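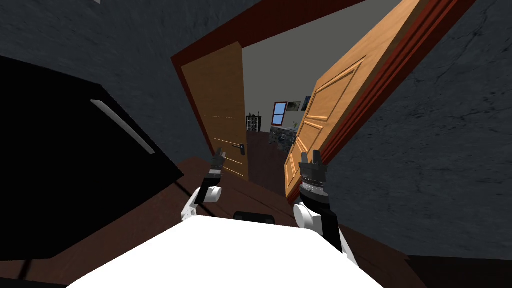 Simulated door task: gripper stops beside the lever
Posted in Student Projects, March

Our college robotics club is preparing an entry for the Skestari household challenge. The two-armed robot must pass through a double doorway in simulation. The right leaf is open, but the left gripper halts beside the lever handle of the other leaf and does not close on it. This occurred in 9 of 52 trial runs. We should be grateful for advice on whether the fault lies in our planner or in the door model.

Assunta Ruggiero

Rekgate
Please examine the collision margin first. The Skirnex planner applies 5 cm to every object unless instructed otherwise, and a lever handle falls within that distance. Members should reduce the margin for the handle only — the door leaf and frame should retain the original value — and repeat the trials with the same starting positions. Should the fault persist, kindly post the planner log.

Ferri
We had a similar difficulty last year and changed to another door. I do not recall the settings.

Skestari_entrant
I concur with the first reply. The competition rules also permit two attempts per door, so a retry should be included in the script.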